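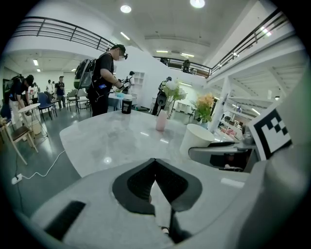

Agosto, segunda semana recogiendo ejemplos para Lilar. Mi aportación al futuro de la inteligencia artificial: enderezar vasos de papel.

Cada toma dura 20 segundos. Coger, mover, soltar, volver a empezar. El modelo quiere variedad, así que cambiamos los jarrones de sitio como una suegra en plena visita.

Nataša Obradović lleva el protocolo. Regla 3: no corregir el gesto a media toma. Si dudas, que se note la duda.

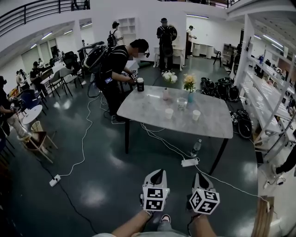 Yo dudo muchísimo. Voy a ser un dato excelente.

Lo peor es la mochila. A las 8 de la mañana no pesa nada y a mediodía llevas dentro a un primo.

Teodora Bošković revisa las tomas por la tarde y me ha devuelto dos. Motivo: «demasiado teatral». Era un vaso, Teodora.

Mañana, más flores. Ayer en casa cogí la taza del café con dos dedos y muy despacio.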